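Trameo Home Assistant Arm: Set-Up Guide
Section 4. Working Near Cabinets

Read this section before the first run. The arm won't read it for you.

4.1 Corners and baseboards

1. Walk the route yourself and look down. The arm meets a kitchen at floor level, where the manners are worse.
2. Set the floor clearance to 2 inches. White trim against white doors gives the depth sensor very little to hold on to, so mark each inside corner by hand in the Flesier map. 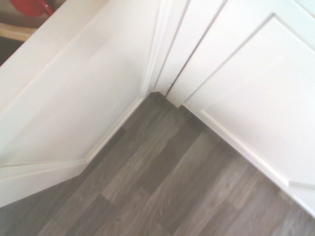 3. Run the corner pass at low speed with one person at the stop button. Leaning on the counter nearby does not count as being at the stop button.

Note: Gray plank floors sometimes map as a set of tiny steps. Choose Flat Floor and save.

4.2 Corner carousels

1. Open the door by hand for the first run. A door left partly open must be mapped as an obstacle, whatever you plan to do with it later.
2. Teach the curved lip of each shelf separately. They look alike and they don't line up.
3. Keep the gripper out of the gap between shelves while anything is turning.

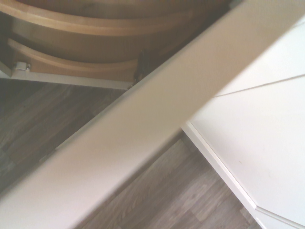 CAUTIONS

Hinges and brackets: Stay clear of the hinge side. The arm has no opinion about pinching, and your fingers do.

Force limit: Leave it at 70. Patricio Benítez tested higher settings at Drurnar and now recommends 70.

Log: Write down every stop, including the embarrassing ones. Service is due after 1,000 door cycles.

Revised Jan 19, 2026. Questions go to Bautista Rivadeneira, ext. 162.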